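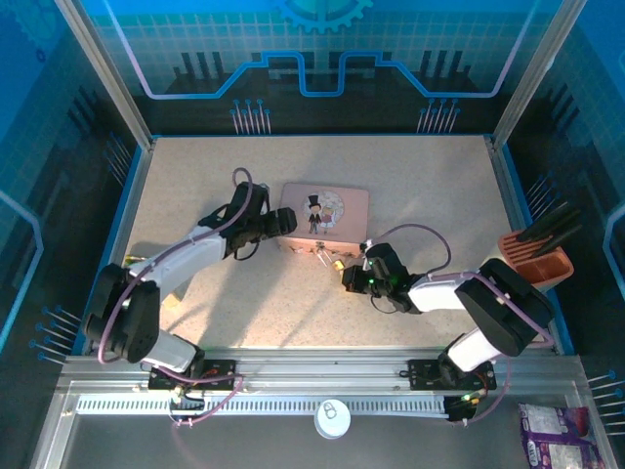
Progress report, second period
Two-arm control software for small-parts handling
Prepared for: Magnus Jardine, Raltomness program office
Prepared by: the software group at Grarnadside
Month of writing: November

Summary

In this period we moved the two-arm planner from the simulator to the real workstation, and we finished the first version of the shared clock for the two arm controllers. Perception of small shiny parts is behind the plan. We ask for one change in the order of the remaining work, explained at the end.

Planning

In the first report I wrote that the planner treated the two arms as separate machines and only checked for a collision when both paths were ready. This caused many long waits. The new version plans both arms together as soon as the grippers must work near the same object, and it goes back to separate planning when they are far apart. The test object is a pink box with a latch, together with a small padlock and its keys. The left gripper holds over the lid while the right one works close to the front side, so the free space between the wrists is small and the planner has to respect it at every step.

We ran 176 trials with the new version. In 124 of them the arms reached the requested poses without a stop from the safety layer. Of the other trials, 45 were stopped because the predicted distance between the two wrists became smaller than our limit. The remaining seven were lost to a software crash, which is now repaired. I must say that the limit was chosen with much caution, and Innes Menzies is reviewing whether we can lower it. We did not change it during the trials, so that the results can be compared.

One thing we did not expect is the influence of the hoses. The model of the robot has only the rigid links, and a hose that makes a loop over the wrist takes more room than the link itself. We added a simple volume around each wrist for this. It makes the planner more conservative than I would like, and a better model is on our list.

Control

The two arm controllers now take their time from one source. Before this, the commands could arrive with a difference of about 80 milliseconds, and this was visible when both arms held the same object. We have not yet measured the new difference under full load. The logging tool, which we call Vosumex, writes the commands and the measured joint positions of both arms into one file. The old format is still readable.

Perception

This is the weak part of the report. The box is found reliably, also when the arm covers one side of the lid. The padlock is found in most cases. The keys are difficult: they are thin and silvery, they lie directly against the box, and the segmentation often joins them with the box or with the padlock. The printed back wall gives false edges too, but we can remove these with a simple mask of the table area. Shadows of the arm on the table are a second source of errors, and for them we have no good answer at the moment.

We tried the Pettigrew module for part detection, as was agreed in the spring. It works better than our own on the padlock, but it is too slow to run during a motion. We use it now only before the first move.

Next period and request

We planned to start with turning the key in the lock in the next period. I propose to put this after the work on key detection, and to use the free weeks for the hose model and the review of the distance limit. The total effort stays the same and no new equipment is needed. Please let us know if Raltomness agrees, so that Innes can update the work plan.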